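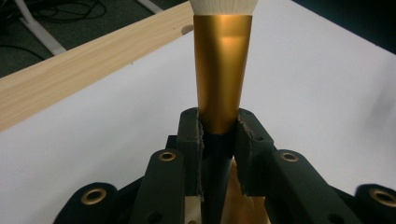

Off-white bristles, gold-colored ferrule, slim black handle: a brush for the makeup table.

Nernholm Community Players
Progress report to the Gratcombe Fund
Feb 19, 2018

Dear friends at the Fund,

We are a little past the halfway point of the grant year, and it feels like a good moment to sit down and tell you how things have been going, in rather more words than the form allows for. Thank you, once again, for your patience with the first report, which reached you without its second page.

When we wrote to you last, the touring production of Groltisetti was still a script with coffee rings on it and a very hopeful rehearsal schedule. It is now a real show! We opened in the Ngau Street hall to a house that was fuller than we had dared to plan for (extra chairs had to be carried up from the basement during the overture), and we have since taken it to two of the outlying villages. The farther of the two has no stage at all, so we played on the floor of the school gym with the audience on three sides, and several of the cast have told us they liked it better that way.

Rehearsals began in September with a company of up to 15, depending on who was working shifts that week. We had promised you that at least some of the parts would go to people who had never acted before, and I am glad to say that the innkeeper, the younger sister and most of the wedding guests are all newcomers. The innkeeper has already asked what we are doing next year.

The backstage evenings have been the happy surprise of the project. We had written them into the application almost as an afterthought: open sessions where anyone in town could come and learn a bit of sewing, lighting or stage makeup, whether or not they had any interest in the play. The sewing evenings have been steady from the start. Lighting was slow until we moved it to a later hour, and makeup has been so popular that we now run it twice a month, with the old-age session (wrinkles, gray temples, tired eyes) being the one people ask to repeat.

On the money side, we have spent $3,331 of the grant so far. The largest share went on hall rental, followed by van hire for the tour and fabric for the wedding scene. We came in under on printing, thanks to a kind discount, and over on heating, which we should have seen coming in a building with windows that size. With your agreement we would like to move what is left in the printing line across to heating, and we have attached a revised budget showing how that would look.

There are things we have not managed. The daytime performance for the senior residence had to be put off when the van would not start, and we are still looking for a new date that suits the kitchen there. We also said we would record the show for the library, and that is now planned for the last performance.

Between now and summer we have 3 more village dates to play, the sewing and makeup evenings to keep going, and a very large number of costumes to wash. We would love for someone from the Fund to come along to any of it. Seats will be held at the door under your name, and there is usually cake.

With warm thanks from all of us,
Nernholm Community Players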